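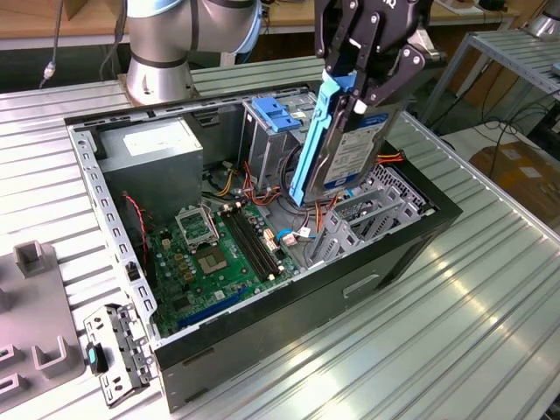 Tanoli Writing Desk with Tower Cabinet

Skomelwood
$685 with cabinet, $509 desk only
Finish: oiled oak or black stain
Ships flat, assembly required
Page updated 2021-08-27

The Tanoli is a desk for people who still own a computer with a lid you can take off. We know you're out there. You write to us, often at length, about how every desk sold in the past decade seems to assume you own a laptop, a succulent and no paper whatsoever.

So we asked Marijke Dijkstra, who drew our Amlow bookcase, for a desk with a proper place for a full-size tower. Her first version put it behind a solid door and looked wonderful. It also worked very nicely as a slow oven. The second version has a slatted door, an open back and a shelf that pulls out toward you, so you can get at the cables without lying on the floor with a flashlight in your teeth.

The top

Solid oak, with a rounded front edge that is kind to forearms. There's a cable slot along the back, wide enough to pass a plug through. We mention the plug because our previous desk had a slot wide enough for a cable, and we heard about that for some time.

The oil finish will mark if you leave a wet mug on it. So will everything else worth owning. A wipe with the Brekine oil in the box takes care of most rings, and the ones it doesn't take care of can go under the keyboard.

The cabinet

Fits on the left or the right. You choose when you build it, and you can change your mind later at the cost of an evening. The pull-out shelf carries up to 2 towers side by side if they're slim, or one large one with room for a box of old screws. It locks in the forward position so that you can work on the machine where it stands.

The door hangs from either side and closes on a magnet. It does not close softly. Soft-close hinges were discussed and then priced.

The drawers

Two, both under the top, both full extension. One has a removable tray for pens. The other is a plain drawer, and within a month it will hold takeout menus, a dead battery and the spare key to a bicycle you sold.

Assembly

Read the sheet before you open the hardware bags. Attach the legs with the top face down on a blanket, and leave all the bolts finger tight until the frame is standing. You'll want a helper for the turning over, preferably one who doesn't offer opinions about the legs. The hex key is included. It is the same hex key you already have a drawer full of.

If a bolt won't line up, loosen its neighbors and try again. Please don't use a hammer. Liesbeth Kramer in customer service can tell from the photos.

What's in the box

Desk top, legs and back rail
Drawers with runners fitted
Pen tray
Cabinet, pull-out shelf and slatted door (cabinet version only)
Hardware, hex key, instruction sheet
Small bottle of Brekine oil and a cloth (oak only)

Common questions

Can I add the cabinet later?
Yes. The mounting holes are already there, under plastic caps. Buying it separately costs a little more than buying the set, a fact we regret on your behalf.

Does it go up and down?
It does not. It stays where you put it, like a desk.

Is the black the same black as the Amlow?
Close. Put them against opposite walls and they'll match perfectly.

Delivery and returns

Oak is in stock. Black stain is back in September, and we'll take orders for it now. Delivery is to the door of the building; stairs are between you and your friends. Returns are accepted unassembled and in the original carton, so keep the carton until you're sure. The cat will have plans for it either way.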